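Bridges From the Kitchen Drawer
Project report by Tiruwork Assefa
Design and Making, first year

Why I chose bridges

I walk over the Posbridge footbridge every morning on my way to class, and I had never once looked underneath it. In January our tutor asked us to pick something we use every day and find out how it stands up, so that was my bridge chosen for me! I went down the bank with a notebook and drew the supports from both sides. My drawings were terrible but I learnt a lot from doing them, mostly that the deck simply sits on its supports at each end and the whole thing depends on those two resting places being right.

The brief said we could make a model or run a set of small tests. I wanted to do tests, and I wanted to do them with things that were already in the house. My project is called Jirnora, which is a word my little cousin made up for "a bridge for mice" and which stuck.

What I wanted to find out

My main question was what happens when the thing doing the bridging is not the same all the way along. Most school bridge projects use a ruler or a strip of card, and those are even from end to end. Cutlery isn't. A spoon is wide and curved at one end, thin at the neck and then thick again if it has a chunky handle. I thought this would make it a rubbish bridge, and I wanted to see how rubbish.

I also wanted to know whether the two supports have to match. At Posbridge the banks are different heights and you would never notice from the top.

How I set it up

Everything was done on a plain table with wooden blocks for the supports. I tried 5 arrangements altogether and did each one 3 times, moving the blocks and starting again every time so that I wasn't just repeating a lucky placing. For each arrangement I did the same steps:

Put the far block down first and leave it alone.
Place the near block and check the gap by eye, then with the ruler.
Lower the spoon on with both hands.
Let go and count to 5 out loud.
Draw it before touching anything.

The drawing step was the one I kept wanting to skip, and it is the one I would keep if I had to throw away all the others. You see so much more when your pencil has to decide where an edge goes.

What I found

A spoon laid bowl down can rock. The bottom of the bowl is rounded, so it only touches the block in a small area, and if that area is close to the edge the whole thing tips a little to one side before it settles. Moving the bowl further onto the block helped straight away. The handle end was far less fussy.

The direction mattered too. I began with the spoon going straight across the gap and got quite neat results, then tried it on a slant with the blocks slightly out of line. I expected it to slide off. It stayed put for the full count all 3 times, and I was so pleased that I did a small dance in the kitchen (not recorded in the results table).

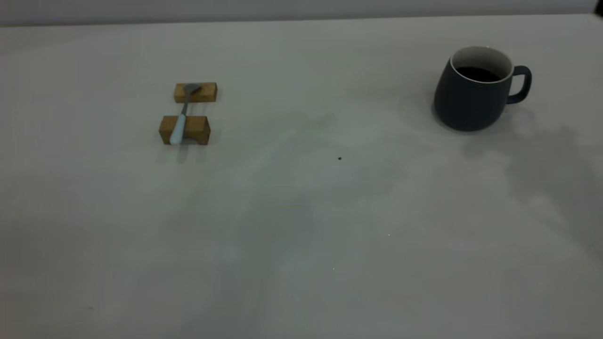

Figure 1. The slanted arrangement, with the metal bowl on the far block and the pale handle over the near one.

What I would do next

My blocks were not a matched pair, so I couldn't separate the effect of the slant from the effect of the supports. Next time I would borrow two identical ones and change a single thing at a time — my tutor wrote this on my plan in red and I should have listened. I would also like to hang small weights from the neck, because that thin part is where I would expect a real bridge to be in trouble.

I still cross Posbridge every morning, and now I stop halfway.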